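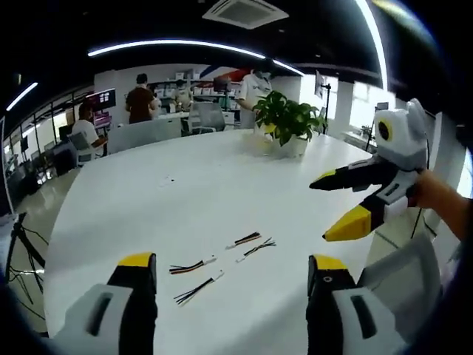 Figure 1. Four short wire bundles on a white table.

3.2 Shopfronts and upper floors

The survey covered 19 buildings on the north side of Brzozowska, between the market square and the Londik passage. All are of brick, rendered on the street side, with three stories over a cellar. Plot widths vary little, and most fronts are three bays wide. The corner building is the exception, with 5 bays to the square and a canted entrance bay.

Ground floors have been changed far more than the floors above them. Original timber shopfronts remain at only 4 addresses. They share a low paneled base, slender turned posts and a shallow fascia under a molded cornice. Elsewhere the openings were widened and steel beams put in, and the old door positions can be read only from the cellar steps behind them.

The upper floors keep their window openings almost throughout. Surrounds are plain on the second floor and have small keystones on the first. Where render had fallen away, the bricks could be measured directly. They match those recorded at Tullov, and we take both streets to have been supplied from the Pemumel kilns. No delivery records survive to confirm this.

Roofs could be entered in fewer cases. Those seen have queen-post trusses with pegged joints, and several carry assembly marks cut with a chisel. The marks run in order from the square toward the passage, which suggests that neighboring houses were framed together. Roughly 500 roof tiles stacked in the attic of the corner building are of an older, narrower type and may come from the earlier houses on the site.

Access to the rear ranges was refused at two addresses. These were recorded from the yard in February, when the creeper was bare, and their plans in the appendix are shown with broken lines.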